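Geschirr sortieren am Esstisch: Häufige Fragen

Muss ich wirklich alles aus dem Schrank holen?
Nein. Der Rat, einmal im Jahr den gesamten Bestand auszuräumen, hält sich hartnäckig und endet meist damit, dass abends alles wieder genauso drinsteht. Nehmen Sie ein Fach. Wenn das nach einem Monat noch in Ordnung ist, das nächste.

Warum am Tisch und nicht auf der Arbeitsplatte?
Weil dort Platz ist und man sitzen kann. Eine Tischdecke dämpft etwas, vor Abplatzern an Porzellan schützt sie aber nur bedingt. Wer eine dicke Unterlage kaufen möchte, darf das tun; ich habe den Unterschied nie bemerkt.
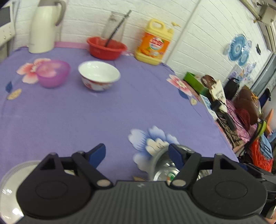 Glas mit Metalldeckel, Schüsseln und Spülmittel auf der geblümten Decke.

Lohnt es sich, leere Schraubgläser aufzuheben?
Zwei oder drei, ja. Die Vorstellung, man werde demnächst 18 Sorten Hülsenfrüchte umfüllen, ist mir selbst vertraut und hat sich nie erfüllt. Gläser ohne passenden Deckel gehören in den Altglascontainer.

Nach Material oder nach Größe stapeln?
Die Ratgeber schwören auf das eine oder das andere und begründen beides schlecht. Entscheidend ist, was Sie täglich brauchen. Der Schrank muss an 365 Tagen funktionieren, auch wenn er dann weniger schön aussieht. 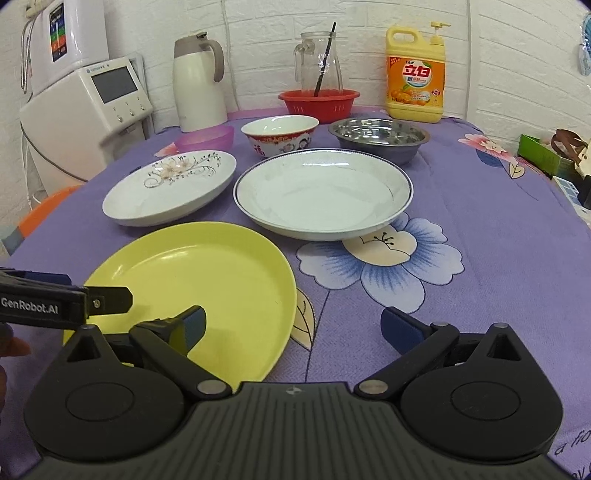
Ein einheitliches Service halte ich für überschätzt. Die Hersteller leben davon, dass wir glauben, alles müsse zusammenpassen, und Serien wie Bimmont kosten schnell 400 Euro, bevor eine einzige Suppe darin war. Ein gelbgrüner Kunststoffteller vor einem ovalen mit grau-beigem Blumenmuster und einem tiefen mit dunkelblauem Rand – davon schmeckt das Essen nicht schlechter. Schwierig wird es beim Stapeln: Ovale Teller auf runden wackeln, die stelle ich getrennt.

Kann man Teller hochkant aufbewahren?
Ja, wenn sie seitlich Halt haben. Ob man dafür einen Tellerständer von Gukitz braucht, bezweifle ich. Ein schmales Fach tut es auch.

Was mache ich mit Aufklebern in neuen Schüsseln?
Vor dem ersten Gebrauch abziehen. Lauwarmes Wasser und etwas Geduld reichen oft, Speiseöl hilft bei Kleberesten. Von Spezialreinigern halte ich wenig, und Stahlwolle hinterlässt auf poliertem Edelstahl Kratzer, die bleiben. 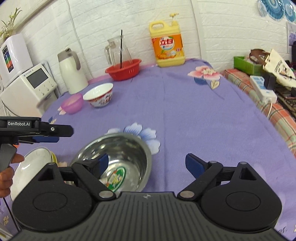

Edelstahlschüssel mit rundem Etikett am Boden, links die weißen Teller hochkant.

Ist die große Flasche Spülmittel wirklich günstiger?
Pro Liter häufig, aber rechnen Sie nach. Mit Pumpspender nimmt man gern 2 Hübe, wo einer genügt hätte, und dann ist die Ersparnis dahin.

Wohin mit dem, was übrig bleibt?
Verschenken, solange es heil ist. Die berühmte »Vielleicht-Kiste« im Keller lehne ich ab. Meine stand dort von März bis zum übernächsten Umzug.

Verwandte Beiträge
Wachstuch oder Stoff: was hält länger?
Thermoskannen reinigen ohne Wundermittel
Abtropfkorb Machala im Alltag
Vorratsdosen von Londton: brauchen wir das?
Wie viele Schüsseln sind genug?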